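Cletell padded case and travel set review

Posted May 27, 2018

I'd been putting up with the same tatty washbag for years, the kind with a zip that sticks halfway and a lining that sheds little flakes over your toothbrush, so when my sister asked what I wanted for my birthday I said "something to put things in" and left it at that. She got me the Cletell set. It comes as a padded case with a few smaller bits to go inside, and I've now used it for a week in Varnodham, two overnight stays at my mum's and one very wet camping weekend at Trerkside. That feels like enough to say something useful!

First off, the case. I like the padding a lot. It's firm enough that the case stands up by itself, so you can park it at the back of a table or on a windowsill and it doesn't slump over and tip everything out. My old one used to flop on its side the moment you looked away. The padding does make it bulkier than you'd think from the photos on the shop page (I had to take out a jumper to fit it in my weekend bag), and if you only travel with hand luggage I'd measure up before you buy.

The zip is smooth. There's a bit of a knack to getting it round the corners, and for the first few days I was tugging at it and swearing, but it has loosened up nicely.

Now the smaller bits, which are a mixed bag. The little bottles are fine. They hold enough shampoo for four nights if you've got short hair like me, less if you haven't, and they didn't leak in the car. The caps are stiff, though, and trying to open one with soapy hands in a campsite shower is no fun at all. I ended up leaving mine half undone on the shelf.

I also had a go at using the case for things that aren't wash stuff, as I never can leave well alone.

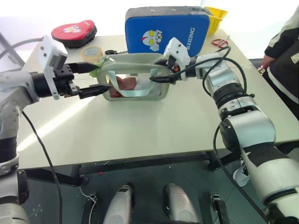

Chargers and cables went in quite happily, and so did my sewing bits, which are normally in an old biscuit tin. It was nice having it all somewhere soft for once. What I missed was a proper divider. Everything ends up in one heap at the bottom, and you find yourself digging about for the tape measure with a needle waiting for you. A couple of elastic loops along the side would sort that out, and I can't believe they'd cost much to add.

Cleaning is easy enough. I had a conditioner disaster on the way home from Trerkside — my own fault, see above about half-undone caps — and a damp cloth with a drop of washing-up liquid got it out. It took ages to dry, mind. I left it open on the airing rack overnight and the seams were still clammy at breakfast, so don't wash it the evening before you go away.

My sister paid £40 for the whole lot. I think that's a touch steep for what you get, and I'd have been happier at £30, but the case by itself is good and I can see it lasting. The stitching is tidy and nothing has frayed yet.

Would I buy it again? The case, yes. The bottles I'd swap for ones with flip tops, and I've got my eye on a set at the chemist's already. If you've got a bathroom with no shelf, or a tent with no anything, you'll be glad of something that stays upright. Four stars from me, and I'd go up to five if they ever bring out one with pockets.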